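Search this notebook
Search
Shop notebook -- the two-arm table, August

Started a little after nine, with coffee, and with every intention of only tidying up the cable runs before getting to anything fun.

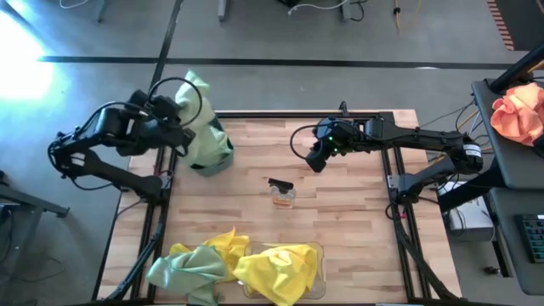
So of course I went straight to the fun part and left the cables for later. The Stalon controller came up clean on the first try, which it hasn't done for me in a while, and once both arms had found home I couldn't see the sense in shutting it all down again just to move a few cable clips. They'll get done this week, I promise, and if you come in before me and feel like doing them, please do!

What I wanted from today was some idea of how well the left arm can pick cloth out of the teal container. We've gone around and around on this one. My feeling has been that the approach height is wrong -- we come down as if the cloth were a block, and cloth isn't polite enough to stay the height you left it. I dropped the approach by a little, slowed the close, and ran it over and over with the mint-green cloth, letting the heap fall however it liked between tries. Out of 449 attempts in the log (that's everything since we remounted the arms, not just this morning, my goodness) we had 247 clean grabs before today's change. I haven't split out the new ones yet and I'd like somebody with fresher eyes than mine to go through them, as I tend to be generous with a corner pinch.

The yellow cloths are still harder than the green. Same settings, same speed, and the fingers slide off the folds more often. I washed one of them at home to see if it was some finish from the factory and I can't say it made much difference. Might be the weave. Might be me.

Spray bottle: leave it in the middle of the table, please. I know it looks like somebody forgot to put it away, but the Brarnier planner needs something to steer around, and I've saved the position as the default obstacle. If you borrow it for cleaning, put it back with the nozzle facing the teal container so we're all working from the same setup.

Right arm is happy. I had it parked out over the wood for most of the morning and the wrist reading sat at 337 and hardly wandered. The base joint did want a quarter turn on two of the bolts, and I'd check them again before any long run. The Tambunan mounting plates are good plates but they do seem to settle for the first few weeks, like a new house.

Things I still owe this page:
- the cable clips, see above
- a second clear tray, same shape as the one we have
- change the soft stop on the left elbow from 354 to something less nervous
- ask at Skurness whether they'd sell us a short length of the black rail, as I'd love a crossbar for a task light

I ran on until my stomach complained, then backed up the log to the shared drive and switched both arms off at the wall. Next session I'd like to try the left arm on the yellow cloth in the tray, if we can get it to reach that far without the elbow fussing.

Questions about this notebook? Leave a note on the shop board | © Skurness shared workshop | Back to top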